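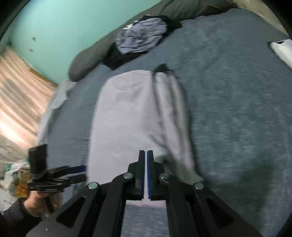
Guides > Demonstrations > Hand-held grippers > Cloth

Getting Started | Rigid Objects | Cloth | Pouring | Glossary

How to Show a Robot a Fold It Can Copy
by Korkor Nutsugah

You have been folding cloth since you were small, and this is your main handicap. Your hands know forty tricks, most of which need a thumb. The robot will get two flat fingers per side and whatever you manage to do with them.

I recorded 222 folds in November and threw out the first 72. What follows should spare you most of that.

1. Set up a bed, or any wide soft surface. Tables are tidier, but a stiff gripper tip on a hard table skids and clacks. A blanket gives a little, so you can press down and slide under an edge. Pick one that differs in color from the cloth by more than you think necessary.

2. Spread the cloth flat. Leave a few honest wrinkles in it. Yaw Issahaku used to iron his, and his policy folded beautifully for as long as somebody ironed.

3. Start with both grippers in view and still. Hold them there for a slow breath. If the first thing in your recording is you lunging at a corner, the robot will learn to lunge.

4. Open, lower, close. Come in low over the near edge with the fingers apart, press until the blanket dents, then close. Pinch more fabric than looks elegant. A neat little nip slips out halfway across and you'll be tempted to fix it with your knuckle. The robot has no knuckle.

5. Lift both corners together, and no higher than you need to clear the cloth. Carry them across at the speed of someone moving a full bowl of soup.

6. Lower, let go, back off. Open all the way before you pull away, or the tips drag the corner along with them and you get a trapezoid.

7. If you drop a corner, pick it up again with the gripper and carry on. Keep that take. Recoveries are worth having, and I have plenty.

8. Stop after 16 takes and rest your wrists. Take 17 is always garbage. Lautaro Montecinos says he can do 30, and I have seen his take 30.

Between takes, turn the cloth, shift it toward the pillow, swap it for another one. Ten identical folds teach the robot one fold and a great deal of misplaced confidence.

Watch everything back the same day. By Sunday you will have forgotten which ones you swore at.

Next: Sleeves, and Why to Put Them Off

Print this page | E-mail this page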